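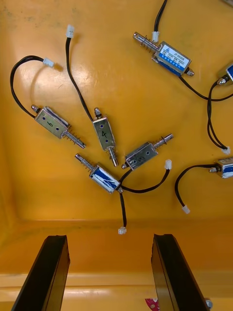 Did the fuel money last the quarter? It lasted to the final week, when the delivery vans ate what was left and the Skalirton depot went back to arguing over the one card that still worked.

Progress report to the Dolau Fund: Cutting Fuel Use in Small Delivery Fleets
By Seren James
May

You gave us money to find out whether a small-town delivery fleet can burn less gas without buying a single new vehicle. We said it could. We are now far enough along to be a little less cheerful and a good deal more specific.

The fleet is 16 vans, of which 14 were on the road for the whole period. One is waiting on a transmission. The other was backed into a loading dock and is the subject of a separate letter.

Fuel use is down 6 percent against the same months last year. The application promised more, and I remember typing the number with great confidence. Most of the saving came from idling, or the lack of it. Drivers at the Wogan depot used to start their engines at sunup and then go inside for coffee. They now have the coffee first. I would like to credit our training module, but the new depot manager walks the lot at 6:30 a.m. and knocks on windows.

Route planning has gone less well. The Zidelell software sends every van the shortest way, including down the county road that floods. Drivers ignored it for most of the spring, and the fuel log suggests they were right. We have asked for the road to be marked closed in wet weather. The request is "in the queue," where it has been long enough to get mail.

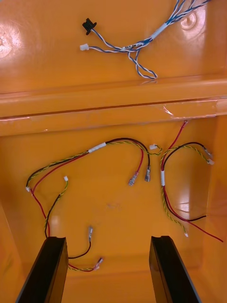 Tire pressure is the part of the work I expected to be dull, and it has paid for itself. Every van is now checked each Wednesday, and the worst of the lot was running low enough to explain its mileage without help from anyone's driving habits. The fuel-flow meters are another story. We planned to have them in every van by now and have them in six. Fitting one means tracing a harness by hand, and anybody who has looked at a blue-and-white bundle splitting into twisted pairs, one of them hanging down in a loop, will know why our mechanic bills by the hour. He has asked for another month. I have given it to him.

Spending is at 50 percent of the grant, which is on plan, though the split is off. Meters came in under, labor came in over, and the line for "driver incentives" has so far bought one round of doughnuts. We would like to move part of that line to labor and will send the form.

Next quarter we finish the meters, rerun the Wogan idling figures without the window-knocking if the manager ever takes a vacation, and get a straight answer from Zidelell about the flooded road. The receipts will follow once the fuel card statements are sorted out.

Related items
Dolau Fund: how to request a budget change
Idling at the Wogan depot: first-quarter notes
Tire pressure log sheet for van fleets
Skalirton depot fuel card rules, revised again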